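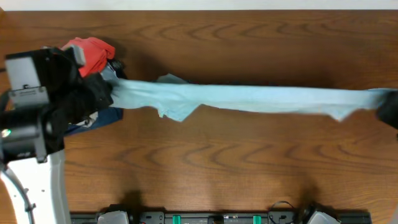 10 Jun 2018
Booking sync, Flekby cabins

Continuing from the last entry. The double bookings are confirmed as a time zone fault on our side. The channel feed sends arrival and departure as bare dates. Zirgate reads a bare date as midnight UTC, then converts it to property local time, which moves it back to the previous evening. Any stay entered through the feed is stored one night early at both ends. Stays entered at the front desk are stored correctly. The two kinds overlap by one night or leave a one-night gap, depending on which comes first.

İlker pulled the full table. 3,201 reservations since the import. He is tagging each one by source so we can shift the feed ones in a single pass. Rows edited by hand after import are the problem. Some of those were already corrected by the desk and must not be shifted again. The edit log has a user column but it is blank for anything done from the tablet, so the tablet edits need to be read one at a time against the confirmation emails.

Changes made today on the test copy:
Parser now keeps bare dates as dates. No conversion.
Check-in and check-out times moved to the property record (4 pm and 10 am), no longer stored per booking.
Overlap check runs on nights, not on timestamps. Departure day is free for a new arrival.
Cancelled stays are skipped in the overlap check. They were being counted before, which explains the pond cabin showing full in the spring.

Reran the feed from saved files. No overlaps. One gap flagged on the Bermúdez cabin, but that one is real: the owner blocked the night for a septic inspection and entered it as a note, not as a block. Asked Hülya to enter owner nights as blocks from now on.

Rates. The long-stay discount is still wrong for stays that cross a season boundary. Zirgate takes the rate on the arrival night and applies it to all nights. Should be night by night, then discount on the sum. Worked one by hand for a stay crossing into September and the guest total differed from what the system quoted. Left it alone for now. Yevhen wants the rate change kept out of this release and I agree. If totals move in the same week as the dates, we will not be able to tell which change caused what.

Cleaning fee is charged once per booking, including when a guest extends. The extension creates a second booking, so the guest pays twice. Desk has been refunding by hand. Proposed fix: link field on the second booking, fee set to zero if the link is filled and the cabin is the same. Müzeyyen points out that a guest who extends past two weeks gets a midstay clean, and that one should be charged. Needs a rule from the owners before I write anything.

Deposits. The hold is set at 600 for the large cabins. The card processor drops the hold after seven days, so on a longer stay there is no hold at checkout. Options are to place the hold again on day six or to take it as a charge and refund it. Tarık prefers the second. I don't, the refund takes several days to post and guests will call. Not decided.

Urer export. Monthly owner statement failed again on line 4,000. It is a row limit in the export, the file is cut there with no error. Raised the limit on the test copy and the file came out whole. Totals match the ledger. The May statement that went out was built from the cut file, so it has to be sent again. Hülya has the list of owners affected.

Minor:
Door code texts go out at noon on the arrival day in server time. Same family of fault as above. Move to property local time with the rest.
Calendar color for owner block and for maintenance is the same gray. Changed maintenance to orange on the test copy.
Directions page still gives the old gate. Text corrected, map pin not yet.

Open:
İlker to finish source tags, then list the hand-edited rows separately.
Backup of the live table before the shift. Keep 2 copies, one off the server.
Shift to be run after the late check-ins are closed out, with the feed paused. Unpause only when the overlap report is clean.
Ask the owners about midstay cleaning fee.
Hold or charge for deposits, talk to Tarık again.
Check whether the tablet login can be made to write a user name to the edit log.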